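Tomero-Dormitorio: episodios con parada de seguridad
Ficha de datos, versión 6

Subconjunto de episodios de recogida de ropa sobre una cama, grabados con un robot de dos brazos. Solo incluye episodios interrumpidos por un fallo. Los completados se publican aparte, en Tomero-Base. 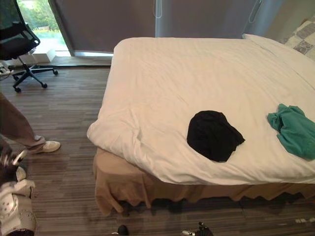
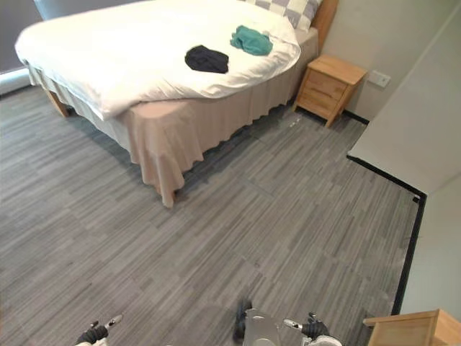 Prenda negra y prenda verde azulada sobre el edredón blanco, vistas desde dos posiciones.

Contenido
260 episodios. En 81 de ellos la parada la pulsó el operador; en los demás saltó el límite de par del brazo.

Descripción del fallo
Al acercarse al borde de la cama, el planificador trataba el edredón como superficie rígida y calculaba mal la altura del colchón. La pinza bajaba de más, enganchaba la tela y el brazo seguía tirando hasta superar el límite. En mayo, Radka Georgiou reprodujo el error con el controlador Skeltton sin modificar.

Segundo problema
La zona de exclusión para personas se calculaba desde el centro de la base, sin contar el alcance de los brazos. Una persona de pie junto a la cama podía quedar a su alcance sin que se activara ningún aviso. No hubo lesiones. Corregido por Vasilică Costache el 28/12/2019.

Etiquetas
causa: par, operador
prenda: negra, verde
fase: aproximación, agarre, retirada

Limitaciones
Una sola habitación. El registro de par tiene huecos de aproximadamente 6 ms. No usar estos datos para validar distancias de seguridad.

Contacto
Aino Hyvönen, mantenimiento de datos
Tariq Rajput, incidencias de seguridad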